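Quick one before lunch because I keep typing the same thing into chat and I'd like to just link to it.

We're 3 people and 24 tasks into the Millow set and the rules still live in Delphine's head. Delphine Escobedo wrote the first version on the back of a Flirau packing slip, which was great, and then the slip went in the recycling. So this is my version. Argue with me in the comments.

**Pads first.** Before every session, look at both pads. Top edge, front edge, and the line where the rubber meets the holder. Not a glance while you're plugging things in – pick the gripper up and tilt it to the light. Fraying along the top is a note in the log. Any lifting is a note plus a press test (thumb, push, let go, does it come back up?). If it comes back up, swap the pad. We carry spares. Use them.

I used to say "swap every 100 grasps" and I've dropped that. Tiled surfaces eat pads, cardboard barely touches them. Look at the pad.

**Then the view.** Open the fingers all the way, point at the bare work surface, save one still. Both pads should be in it, left and right, with a gap between. If one is missing the mount has been knocked and you don't start.
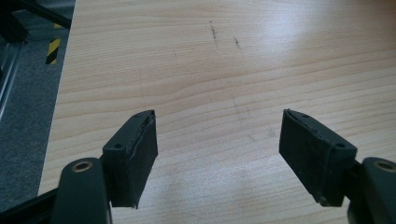 *Fingers open over the tabletop. Fraying on the left pad, slight lift along one edge of the right.*

Both of those go in the log. Left and right on seperate lines please, "pads a bit worn" is no use to me in October when I'm trying to work out which side went first.

**Glare.** Still fighting this one. Shiny wood plus overhead light and you get a big white patch exactly where the small parts go. My rule is move the light or move the task, never touch exposure halfway through a set. Iolo Beddoe thinks we should lock exposure for the whole project and live with it. He might be right, I havent tested it properly.

**Marks on the table.** Leave them or clean them, but decide before the first take and stick with it. I don't mind a streak. I mind a streak that's there for half the takes and gone for the other half. Write down which you picked.

**Screws.** Check the pad holder screws at the start and again at the break. Fingertip check for movement, then the driver if there's any. Don't crank it.

**Stopping.** If 2 grasps in a row slip on something that was fine earlier, stop and go back to the pads. I've lost more than one afternoon by carrying on.

Still to write: bag labels, what to do about carpet fluff, and the whole handover thing with the Mircombe lot, who use the Chmielewska checklist and like it a lot more than I do. Will add when I get a minute. Sandwich now.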